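Como lavar e reorganizar recipientes pequenos de secretária

Guia Prado de arrumação – ficha 14

Os recipientes pequenos com abertura larga acumulam resíduos no fundo e na junta entre o bordo e a parede. O procedimento seguinte aplica-se a peças de plástico com capacidade até 200 ml, com ou sem tampa articulada. Não se aplica a peças com componentes elétricos nem a recipientes para alimentos. 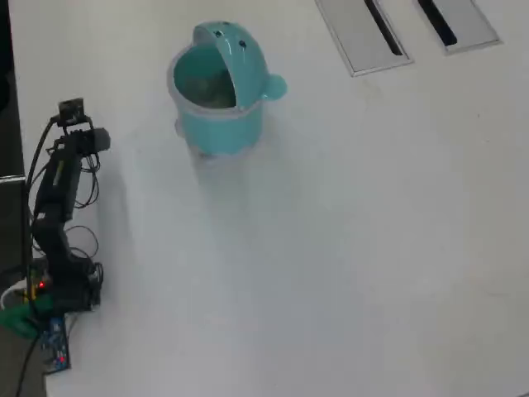
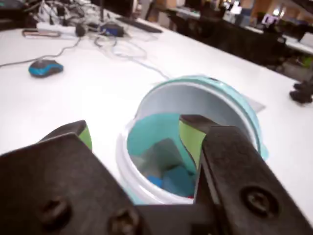 Recipientes em tons de turquesa, abertos, sobre tampo branco.

Material necessário

Tabuleiro raso
Pano de microfibra e pano de algodão
Escova de cerdas macias, com cabo fino
Detergente neutro
Água morna

1. Esvaziar

Abra a tampa até ao fim do curso, sem forçar a articulação. Incline o recipiente sobre o tabuleiro e deixe sair o conteúdo. As peças planas encostadas à parede interior saem melhor se forem empurradas pelo bordo superior – nunca puxadas com objetos metálicos, que riscam o plástico.

2. Separar

Divida o conteúdo em dois grupos: o que volta ao recipiente e o que tem outro lugar na secretária. Clipes, borrachas e blocos pequenos podem ficar juntos. Folhas e películas guardam-se na horizontal, debaixo de um peso leve, até perderem a curvatura.

3. Lavar

Dilua uma colher de chá de detergente num litro de água. Passe a escova pelo interior, do fundo para o bordo, e insista na junta. Nas tampas com forma de animal, limpe as zonas em relevo com o pano de microfibra húmido e sem esfregar os olhos pintados. Enxague duas vezes.

4. Secar

Seque o exterior com o pano de algodão. Deixe o recipiente virado para baixo, com a tampa aberta, durante 13 horas. Se a parede for translúcida, verifique contra a luz se há gotas retidas na base.

5. Limpar o tampo

Nos tampos brancos de acabamento liso, as marcas circulares das bases notam-se mais com luz rasante. Use o pano de microfibra quase seco. Nas passagens de cabos, retire primeiro o pó com a escova e só depois passe o pano – a humidade não deve entrar na abertura.

6. Repor

Coloque primeiro as peças mais pesadas, ao centro do fundo. As planas ficam de lado, encostadas à parede. Não encha acima do bordo: a tampa deve fechar sem pressão. Mantenha o recipiente afastado da zona do rato.

Periodicidade

Uma lavagem completa por trimestre é suficiente em uso normal. Entre lavagens, basta passar um pano seco no interior.

Ficha revista em setembro. Substitui a versão anterior do guia, que indicava água quente no passo 3.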